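Rirkow Household Forum > Storage and Tidying > One bin for the bedroom table?

Mercy Nzioka
Evening all. I've been at this bedroom since 2 o'clock with a pot of tea and far too much optimism. The long table by the bed collects everything (toys, snacks, pens, you name it), so I'm trying one cream bin for the lot, and I'd love to hear how the rest of you would go about it. The knitted bonnet with the ruffled edging is the thing I'm fretting over most! 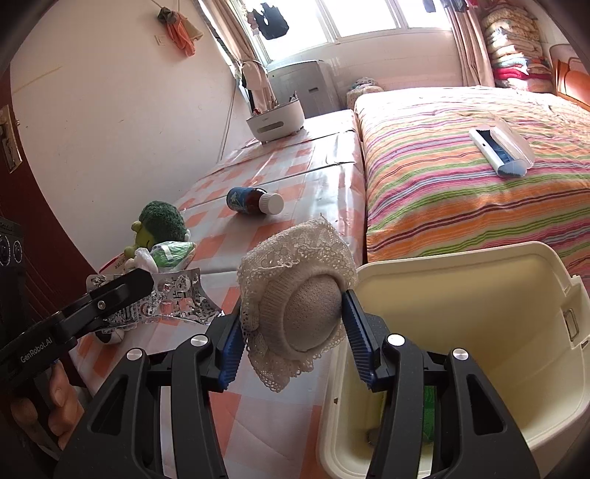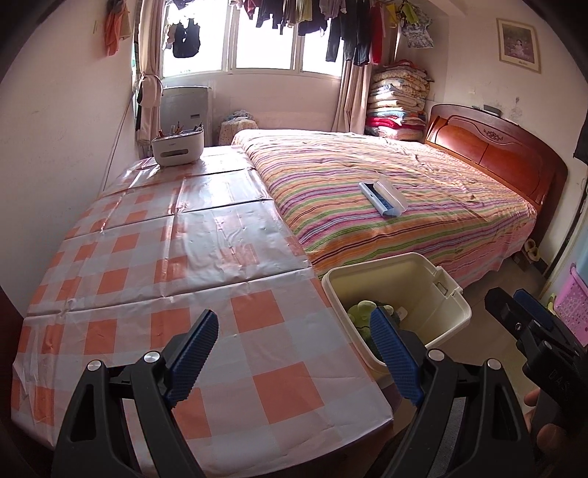

Nilton Escobar
Knitting with a frill should never share a box with toys, in my view. I lost a lovely shawl that way, snagged on a zip, and my aunt still brings it up at Christmas. Give it a pillowcase of its own and put it somewhere high.

Giuliana Quintero
Oh, I don't agree, Nilton, sorry! Soft toys and woollens get along perfectly well. I'd worry more about food. Anything with crumbs goes back to the kitchen before you start, and bottles too.

Mercy Nzioka
Snacks to the kitchen, yes, I'll give you that one. I do like the pillowcase idea, though the quilts in the corner are stacked so high already that I daren't add to them.

Jhonatan Flores
Could the bonnet go in the middle of the quilts? Mine spent a whole winter between two blankets and kept its shape, frill and all.

Nilton Escobar
Squashed flat, I should think.

Jhonatan Flores
Not a bit of it, I stuffed the crown with tissue first.

Mercy Nzioka
Tissue I have plenty of. I'll try it tonight and wipe the bin out while I'm at it.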